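Arm pressed on a DIMM slot and would not stop. Force limit question
Board: Faults, stops and near misses

tincan_lu
Posted Apr 11, 2022

We do memory swaps on second-hand desktop towers with an arm. Tower on its side on the slatted table, cover off, sticks waiting in the grey tray to the left. It had done 193 insertions without a murmur and I had started being smug about it at lunch.

On the next one the stick went in a hair crooked and the arm kept pushing. The force limit is supposed to trip at 2 seconds of sustained contact. It did not trip. I hit the stop when the motherboard began to bow, a thing motherboards can do, to a point. One slot cracked, one board for the bin, one operator needing tea.

Same cell, so you can see the reach and the clearances:
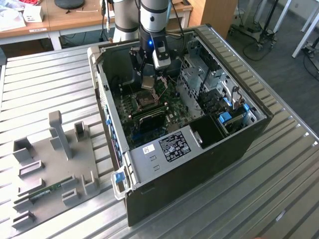
Gripper over the CPU socket area, memory below it. Fixture tray on the left.

Controller is the Rotska, gripper is whatever Hulta were selling that year. The log says contact force was zero the whole way down. I have my doubts.

- Tin-yau

grumbleflange
Zero the whole way down means your sensor was tared while something was already leaning on it. Seen it many times. Check when the tare happens.

zeyu_g
Or it's the cables. You've got several hanging down behind the arm. If they snag on the case they can pull on the wrist and your reading is fiction. I'd sort those before touching any code.

grumbleflange
Cables would give a wrong number. They would not give a perfect zero for an entire descent. A perfect zero is a sensor that has gone home for the day.

zeyu_g
I once had a perfect zero from a cable. It was the sensor cable, and it had come out.

grumbleflange
Fine. I walked into that.

tincan_lu
Sensor cable is in, I pushed it until it hurt. The tare runs at the start of each job, above the tray. Manual says error 609 should appear if the force signal goes stale. No 609 in the log. There is one from December, which I apparently cleared and told no one about, including myself.

cui_haiyan
Please don't run it again on the full program until this is found. People are discussing the sensor, but the part that would worry me is that the limit and the log both trust the same signal. When it lies, you lose both. Put a hard depth limit in as well. The stick can only go so far down, so past that height the arm stops, whatever it believes about its feelings.

tincan_lu
Sensible. I've set one, and I'm checking the heights with the arm at reduced speed over the board.

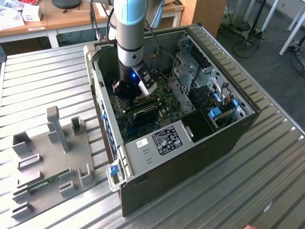
The trouble is that the towers don't all lie at the same height. Some sit on a lip, some don't, so a limit tight enough to save the board will also stop a good insertion now and then. I'd have to probe the case first, and I'd be probing it with the force sensor. You see my difficulty.

cui_haiyan
Then probe with something else. A plunger switch costs less than a motherboard.

grumbleflange
I disagree, slightly. Fix the stale signal and leave the depth limit loose. Two sensors is two things to forget about in December.

zeyu_g
That's an argument for owning no sensors at all.

grumbleflange
I've met managers who would fund it.

tincan_lu
Found it, or found something. The driver update resets the watchdog to 2,000 seconds. I expect the box wanted milliseconds and somebody was being helpful. So the signal could drop out and 609 would have turned up after half an hour to offer its condolences. Still don't know why the signal dropped. Switch is on order, Haiyan. Cell stays off the full program until it's fitted.

cui_haiyan
Good. Write the December one down too.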